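Setting Up a White Worktable for Sorting and Folding

Selska Home Notes, laundry and utility room section

A white tabletop shows lint, crumbs and loose thread at once, so it suits sorting small items and folding dark clothes. It also shows every smear. The notes below cover surface care, tray placement and handling of black fabric.
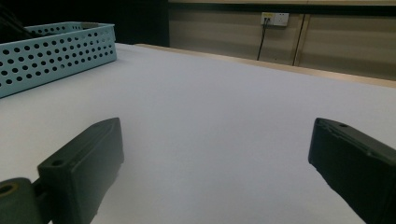 Small items belong in a tray with openings in the walls. A perforated tray lets air reach the contents and can be rinsed under the tap without taking everything apart. Park it toward one side of the table, as with the pale teal one, and leave the middle of the surface clear for work. If the table has a strip of wood trim along the back, wipe the trim separately with a cloth that has been wrung out hard. Standing water at the joint between trim and top will raise the grain.

For routine cleaning, mix 2 drops of dish soap into 600 ml of warm water. Apply with a microfiber cloth, working from the back edge forward, then go over the surface with plain water and dry it. Do not use scouring powder. It dulls the finish, and dulled areas pick up dye from damp cloth.
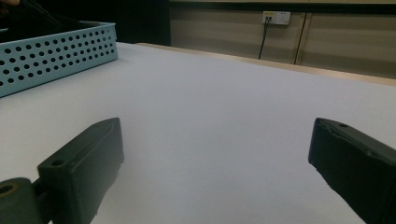 Dye marks should be treated the same day. Lay a cloth dampened with rubbing alcohol on the mark for 3 minutes, wipe, and repeat once if needed. Test a hidden spot first. Painted tops may soften under alcohol and should get soap only.

Black fabric goes on the table after the surface is fully dry. Shake it out away from the table, lay it flat along the far side, and run a lint roller in one direction. Fold toward the clear area.

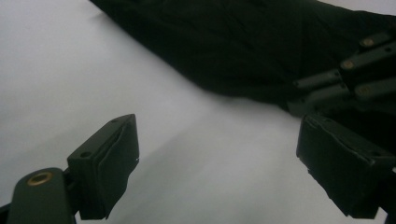

Inna Fedoruk writes that a damp rubber glove lifts pet hair from black cotton better than a roller, provided the strokes all run the same way. She rinses the glove after every 2 garments and lets the fabric air before folding.

Gloves with a powdered lining should be turned and washed before this use. The powder leaves gray streaks on black.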